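Oltik Benutzerhandbuch
Teil 2: Betrieb in möblierten Räumen
Abschnitt: Regeln vor, während und nach dem Greifen

Dieser Abschnitt gilt für den Oltik mit zwei Greifhänden, gesteuert über Chornovol. Wer ihn überspringt, landet erfahrungsgemäß beim Abschnitt »Störungen«, der deutlich länger ist und schlechtere Laune macht.

Ein Wohnraum ist für den Oltik schwieriger als eine Werkhalle. In der Halle gibt es gelbe Linien auf dem Boden und Menschen, die sich vor ihnen fürchten. Im Wohnraum gibt es Teppich, Polster und Dinge, die rollen.

Raum vorbereiten

1. Gehen Sie den Fahrweg einmal zu Fuß ab. Was Sie zum Stolpern bringt, bringt auch den Oltik zum Stehen.

2. Messen Sie den Schutzabstand. Die Reichweite des ausgestreckten Arms beträgt 1494 mm, der Mindestabstand für Personen im Automatikbetrieb 2000 mm. Die Differenz ist kein Verhandlungsspielraum.

3. Prüfen Sie den Boden. Lose Teppichfliesen werden vor dem Einschalten festgelegt. Kurzflorige Ware ist zulässig. Hochflor ist es nicht, auch wenn er gut aussieht.

4. Führen Sie alle Leitungen so, dass die Arme sie in keiner Stellung erfassen. Bewegen Sie dazu beide Arme im Handbetrieb durch ihren gesamten Arbeitsraum. Ja, durch den gesamten.

5. Laden Sie den Raumplan in Chornovol neu, sobald ein Möbelstück verrückt wurde. Ein Sofa, das im Plan an der Wand steht und im Raum in der Mitte, wird vom Oltik zunächst für ein Missverständnis gehalten.

VORSICHT: Der Not-Halt muss von jeder Bedienposition aus erreichbar sein. Ein Not-Halt hinter dem Sofa gilt als nicht vorhanden.

Hände prüfen

Die Sichtprüfung findet vor jeder Schicht statt, bei stromlosen Armen und gutem Licht. Sehen Sie sich Fingergelenke, Fingerkuppen und Daumen einzeln an. Gelenke sammeln Teppichfasern mit einer Hingabe, die man sich von mancher Saugbürste wünschen würde.

1. Entfernen Sie Fasern mit einem trockenen Pinsel. Druckluft treibt sie tiefer in den Gelenkspalt und ist untersagt.

2. Kontrollieren Sie die Beläge der Fingerkuppen auf Risse und Ablösungen. Ein eingerissener Belag wird getauscht. Klebeband ist kein Belag.

3. Falls Ihre Hand mit einem Überzug ausgestattet ist, achten Sie auf freien Lauf der Falten. Klemmt eine Falte am Fingeransatz, bleibt der Arm ausgeschaltet.

4. Wischen Sie Sensorfenster mit einem fusselfreien Tuch ab. Der Ärmel zählt in diesem Handbuch nicht als Tuch.

5. Tragen Sie das Ergebnis in das Prüfblatt ein, und zwar nach der Prüfung. Vorab ausgefüllte Prüfblätter erkennt man daran, dass auf ihnen noch nie etwas kaputt war.

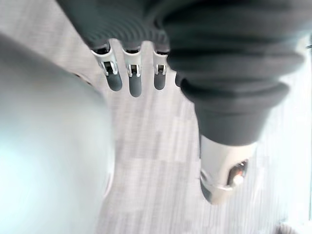
Greifen in Bodennähe

Der Oltik kann Gegenstände bis zur Bodenebene erreichen. Diese Fähigkeit wird gern überschätzt, vor allem von Personen, die ihre eigenen Socken nicht aufheben.

1. Wählen Sie in Chornovol das Profil »Boden«. Im Profil »Tisch« sucht die Hand eine Tischplatte und nimmt, was sie findet.

2. Lassen Sie die Hand mit geöffneten Fingern anfahren. Das Schließen beginnt erst, wenn die Anfahrt abgeschlossen ist. Beides gleichzeitig spart kaum Zeit und kostet gelegentlich eine Fingerkuppe.

3. Halten Sie die Fingerkuppen beim Absenken frei vom Teppich. Schleifender Kontakt ist ein Abbruchgrund.

4. Beobachten Sie große, glatte Gegenstände besonders genau. Sie füllen die Nahsicht der Handkamera schnell aus, und was die Kamera ausfüllt, kann sie schlecht vermessen. Brechen Sie ab, sobald die Kontur nicht mehr vollständig erfasst wird, und fahren Sie aus größerem Abstand neu an.

5. Greifen Sie niemals von Hand nach, solange die Freigabe aktiv ist. Gut gemeinte Hilfe ist die häufigste Eintragung in unserem Störungsbuch.

HINWEIS: Zwei Fehlversuche am selben Gegenstand sind erlaubt. Danach wird die Aufgabe beendet und die Ursache gesucht. Der nächste Versuch ist erfahrungsgemäß derselbe Versuch, nur mit mehr Publikum.

Arbeiten zwischen Polstern und Beistelltischen

Sitzmöbel und kleine Tische stehen selten so weit auseinander, wie es sich Roboterhersteller wünschen. Fahren Sie mit tief und körpernah gehaltenen Händen in die Engstelle ein. Ausgestreckte Arme werden erst am Zielpunkt freigegeben.

Zerbrechliches auf Tischen ist im Raumplan als Sperrzone einzutragen. Dazu gehören Glasschalen auch dann, wenn nur Obst darin liegt. Das Obst übersteht den Kontakt meistens gut.

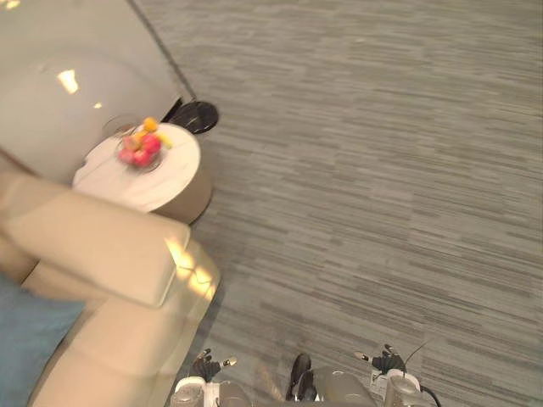 Seite zuletzt geändert: Juli, 16:40 Uhr

Glänzende Flächen verdienen eine eigene Zeile im Raumplan. Spiegelungen der Deckenbeleuchtung können vom Kopfsensor als Öffnung oder als Gegenstand gedeutet werden. Markieren Sie solche Flächen als »reflektierend« und verringern Sie die Fahrgeschwindigkeit in ihrer Nähe. Abdecken mit einem Tischtuch hilft ebenfalls, erzeugt aber Falten, und mit Falten beginnt das Thema von vorn.

Direktes warmes Seitenlicht auf hellen Polstern verschiebt den Weißabgleich. Führen Sie den Abgleich im Raum selbst durch, bei der Beleuchtung, unter der gearbeitet wird.

Abschalten

1. Lassen Sie beide Hände leer werden. Ein Gegenstand, der beim Abschalten noch gehalten wird, wird danach nicht mehr gehalten.

2. Fahren Sie die Arme in Ruhestellung und warten Sie die Bestätigung in Chornovol ab.

3. Sperren Sie den Hauptschalter und ziehen Sie den Schlüssel ab. Der Schlüssel gehört in den Schlüsselkasten. Die Hosentasche der Frühschicht ist kein Schlüsselkasten.

4. Notieren Sie Abbrüche mit Uhrzeit und Greifprofil. »Ging dann wieder« ist keine Fehlerbeschreibung.

Ersatzbeläge und Überzüge sind ausschließlich über Levwood zu beziehen. Teile der Baureihe Pudov passen mechanisch, sind für den Oltik jedoch nicht freigegeben. Dass sie passen, wissen wir aus den Einsendungen.

Weiter mit: Störungen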